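Plikgate: Treaty Talks Simulation Set

Publisher: Štěpánek
Stocked by: Mestari, classroom and training supplies
Edition: second, revised April
For: sixth forms, colleges, adult evening groups
Availability: in stock

We have sold a good many diplomacy games over the years and have grown wary of the claims on the lid. Most promise to show how the world is run. What they usually show is how a room full of sixteen-year-olds behaves when told it may declare war. Plikgate makes the same sort of promise on its box, and we would ask you to ignore it. The set underneath is better than the blurb.

The subject is a trade and shipping dispute between seven made-up states that share a strait. Each delegation gets a private brief, a public position and a list of things it would rather the others did not find out. There is no winner. At the end the group either has a signed text or it hasn't, and the signed ones we have read were mostly so vague that we wondered what had been agreed. A teacher who has followed real summits will recognise the feeling.
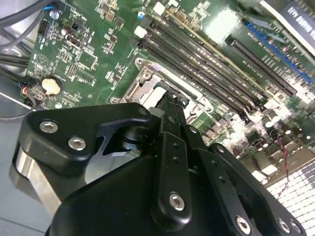 Memory slots and processor socket on a desktop motherboard, case open.

What is in the box

80 event cards
7 delegation folders, card, with elastic closure
Map of the strait, folded, printed both sides
Chair's handbook, 17 pages
Pad of blank treaty sheets
2 sand timers

The map is handsome but too small for a large table, and the names along the southern coast are hard to read from the far side. The folders hold up well. The elastic on them does not, and spares are not sold separately.

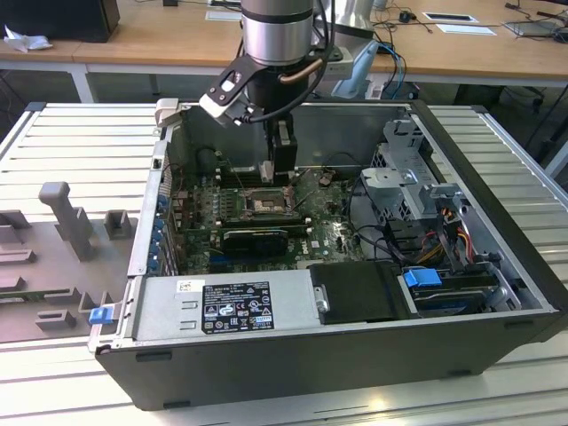
The event cards are where we would argue with the publisher. Too many of them bring in some outside shock, such as a storm, a leaked letter or a bank failure, which lets a delegation off the hook just as its position starts to look silly. Real governments do get rescued by events, but if it happens every ten minutes students learn to sit and wait for the next card. We suggest taking out the red-edged ones for a first session. The handbook says they are "essential to balance". We tried it without them and could see no harm.

The larger states are also treated kindly. Their briefs speak of stability and order, while the small ones are given grievances. Perhaps that is meant as a talking point. If so, the handbook might have mentioned it. 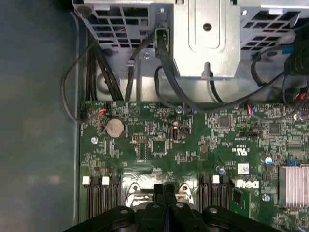
Timing needs a firm hand. The publisher says the whole thing fits in a double lesson. It may, if everyone has read their folder beforehand, and we leave you to judge how likely that is in your building. Two separate sessions are safer, with the opening statements in the first and the bargaining in the second.

Online add-on

Štěpánek also offers Zesness, a paid scoring service that claims to measure how "co-operative" each delegation has been. It needs a desktop computer and a yearly licence. We do stock it, and we are not convinced. The score goes up each time a delegation makes an offer, including offers made purely to waste time, and a sharp student will spot this quickly. The paper set works perfectly well without it.

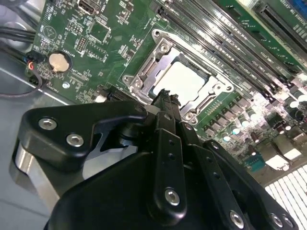 Processor socket with its metal retention frame, four screws at the corners.

Ordering and returns

Schools may order on invoice. Unopened sets can be returned for a full refund. Opened sets can be exchanged only if something is missing, so please check the folders against the list inside the lid before handing them out. Zesness licences cannot be refunded once the code has been used.

Page last checked 28 November 2025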